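3. Loading the Poltside two-tier shelf

Read section 2 first if the shelf has not yet been put together. Do not load either tier until all the legs are on the floor and the frame has stopped rocking.

3.1 What goes where

The top tier is for the black holders. The lower tier is for small parts: rods, round grey pieces and square black blocks. The shelf is 840 mm long, and both tiers are meant to be reached from the front.
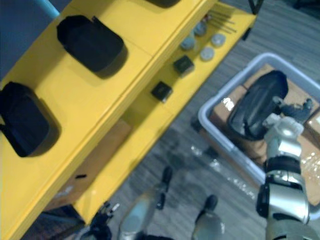
Page last changed in January by Ülle Strazds

3.2 Top tier

1. Wipe the yellow surface with a dry cloth. Grit left under the holders will scratch it.
2. Set the first holder near the middle of the shelf, then work out towards the end you use most.
3. Leave a hand's width between holders so each can be lifted without pushing the next one along.
4. Keep the holders back from the front edge.

Note: Cabral holders fit the top tier as well, but they are deeper and take up more room. The packing list calls the standard holder part 1608.

3.3 Lower tier

1. Lay the rods down first, at one end, side by side. They can sit at a slant if that makes them easier to pick up.
2. Place the round grey pieces next to the rods, flat and not stacked.
3. Place the square blocks last, beyond the round pieces. 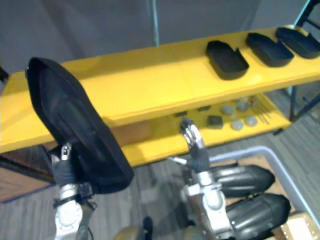

4. Look along the tier from the end at shelf height. The upper board puts the back of the lower tier in shade, and small dark parts are easily missed there. Bring them forward if you can't see them while standing.

Caution: Do not reach through from the back of the shelf. The gap between the tiers is narrow and the bracket edges are hard.

3.4 Moving the shelf

Take everything off both tiers before moving it, even a short distance. Lift from the legs, never from the top board.

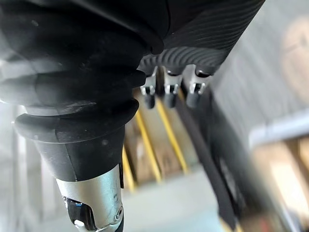
Can the small parts be kept loose in the black holders?
They can for storage overnight, but put them back on the lower tier before work starts. Mixed parts take longer to sort than to lay out.

3.5 Topping up

1. Refill from the Brernero box, one kind of part at a time. A full box holds 3000 parts, so leave it on the floor and bring up a handful.
2. Add new parts to the end of the row already there. 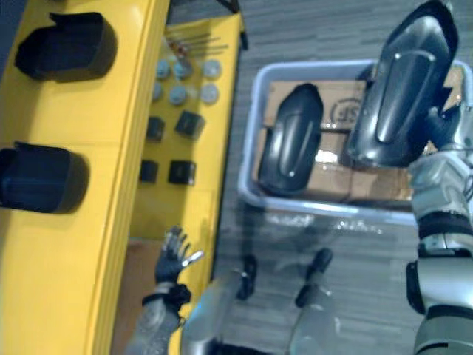

3. Keep the rows loose. A finger should fit between one part and the next, and the blocks should not touch the round pieces.
4. Close the box and put it away from the legs.

For the Grastumness wall fixing, see section 4.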